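**Round nightstands – keep or swap? (guest room, long post sorry)**

**fslaoui_16**
Doing up the spare room before June. Got the round nightstand in light oak, Clundby I think, label's long gone. Little raised rim on top, open shelf under. Wife's aunt stays with us a lot and wants a real phone by the bed, corded, no arguing with her. So phone + remote is what lives on top.
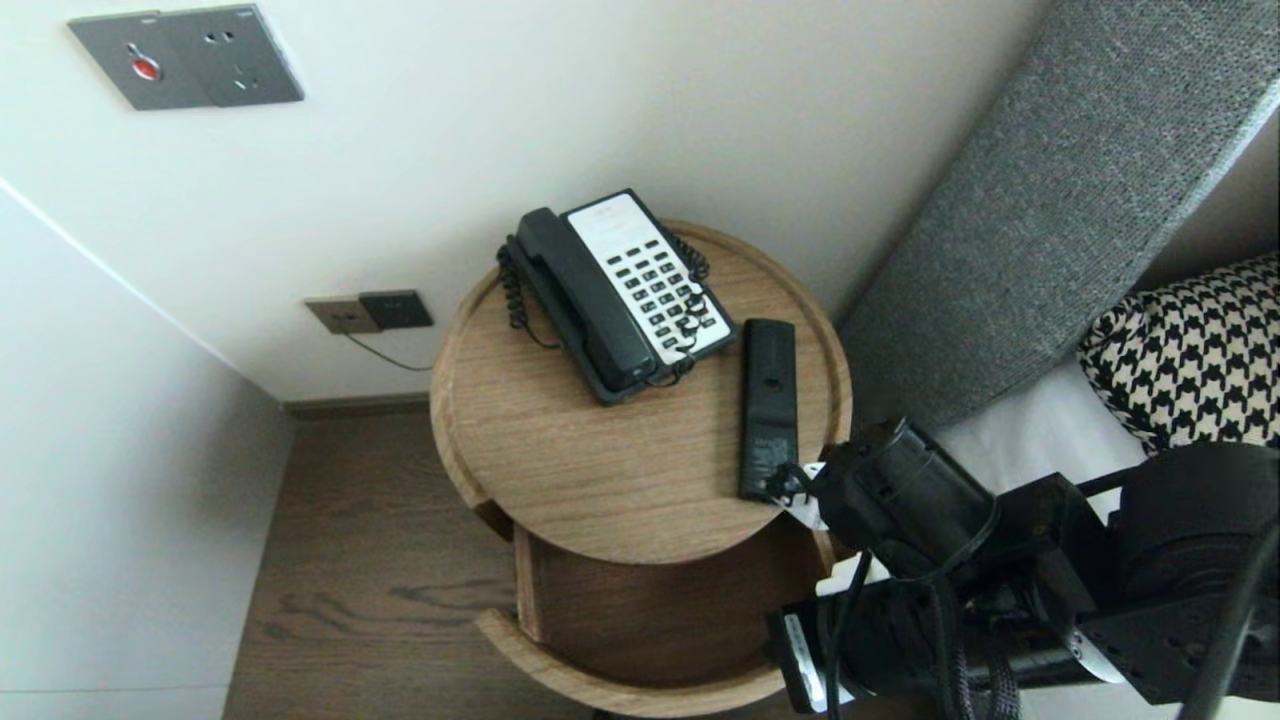

*phone and remote, shelf below still empty*

Question is do I keep the round one or get something square w/ a drawer. Top is full already and she still needs a spot for glasses and water. Budget 65, maybe 100 if it's really good.

– Fouad Slaoui

**marlo_b**
Keep it. Round is great in a guest room, no corner to catch your hip on at 2am. Remote goes on the shelf. Done.

**tinroofpatty**
Disagree. Shelf is too low for an older person to reach lying down. My mom had a round one, everything ended up on the floor. Get a drawer. Gilani has a square one, 16 in wide, was on sale Saturday.

**marlo_b**
It's a remote, not a bowling ball. She can reach a shelf

**tinroofpatty**
have you MET anyone's aunt

**quiltzone**
Is the phone going to stay right there? Those coiled cords drag stuff off. I'd put the phone at the back by the wall and run the line behind. Also a wall mount phone is an option, frees the whole top. Saw your outlet plates are on that wall anyway.

**fslaoui_16**
Wall mount is out, she wants to hold the thing in her lap and dial. Phone jack is its own headache, don't ask.

Heres lower down, bed side. Sheet still needs tucking. 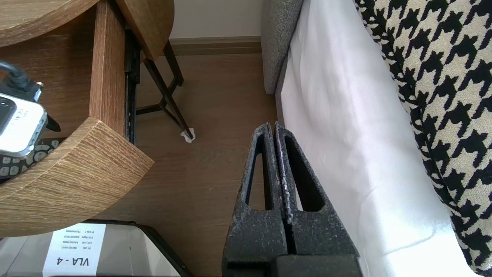 *curved shelf on the left, white sheet and the houndstooth cushion*

Gray tweedy stuff is the upholstery, so whatever I buy has to get along with that. And the cushion stays, that one's not up for a vote.

**quiltzone**
Oh the oak with the gray is nice. Changing my answer, keep it. Dark wood would look heavy next to a white sheet.

**tinroofpatty**
Looks were never the problem! Still nowhere for the glasses. Nice cushion tho.

**deskdrawer_dan**
Cheap fix, felt tray on the shelf. Mine's a Zavstead, paid almost nothing. Stuff doesn't roll to the back and you just grab the tray. Or one of the Jinen caddies that hangs off the bed side, remote and glasses go in there, top stays for phone and water.

**marlo_b**
^ this. caddy + keep the table

**tinroofpatty**
Caddies sag. I've had two. But ok the tray I can live with.

**fslaoui_16**
Going with the tray first, remote goes in it, water up top by the phone. If she complains I'll look at the square one. Does the Zavstead come in gray or only that brown?

**deskdrawer_dan**
Gray and brown. Gray's a bit lighter than the pics on the site. Measure the shelf first – the curve eats more room than you'd think, I had to send the big one back.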